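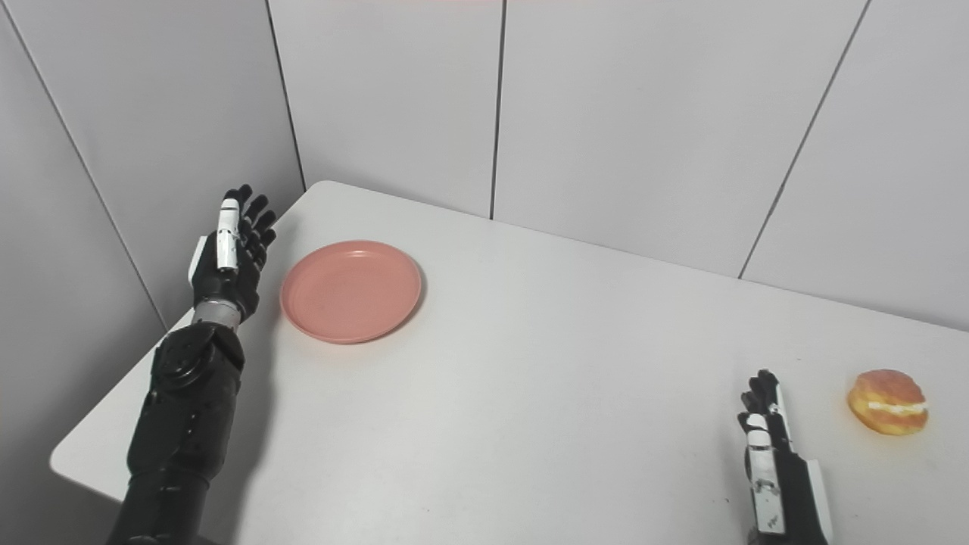 24 February 2022

Zuseo herbal drink, berry version, shelf samples. Set up late, the 43 bottles from Morkero came in with the caps in a separate box and no liners. Found the liners under the packing slip. Mylene capped, I did labels.

Problem is still the sediment. Psyllium settles overnight into a plug at the bottom and shaking doesnt bring it all back. Dandelion extract on its own stays up fine, so does the burdock. Tried:

A — xanthan at the old level. Plug by morning.
B — xanthan doubled. Stays up but pours like shampoo. Charalambos took one sip and put it down.
C — guar with a bit of xanthan. Better. Slight ring at the neck, mouthfeel ok, color gone a bit brown.
D — C again but acid added last. Best so far. Color holds.

Note to self, acid LAST. Did it first in C out of habit and I think thats where the brown came from. Not proven, need to repeat C properly before anybody writes it into the batch sheet.

Taste: D is too tart on the first sip and then flat. Mylene wants more stevia, I want less citric. Charalambos says the bitter end is the dandelion and neither will fix it. Probably right. Karagiannis have a milder dandelion extract, asked for a sample, no reply yet. 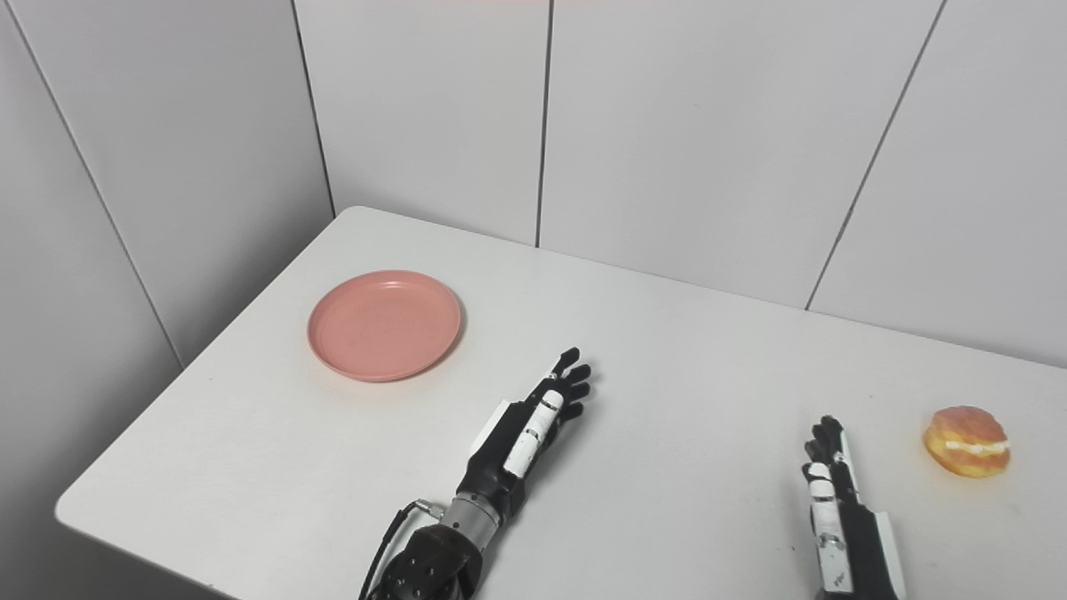

Fiber powder for the Nurnelari sachets next. It clumps before it even gets to water, so I want a spread check before the dissolving check — tip a sachet out, tap, look for lumps, break the bigger ones with a spatula and weigh what wont go through the sieve. Paper is useless for it, powder runs off the side. Something like the round pink plastic plate would do, flat in the middle with a raised rim, and pale powder should show up on that color. Weigh before and after. Same one for every lot or the comparison is no good.

Label text: marketing draft says "flushes toxins". Crossed it out again. We have no data for that and wont get any from a settling test. "With fiber and botanical extracts" is what I sent back. Also the directions need "drink with plenty of water", missing from teh draft.

Storage: D split between shelf and fridge, check at 2 and 4 weeks, pH and sediment height, same ruler. Warm cabinet holds up to 90 bottles so space isnt the issue, the door seal is. Mylene to call about the seal.

To do
repeat C, acid last
chase Karagiannis
D with less citric, small batch
June is the date for final formula, so no new flavors please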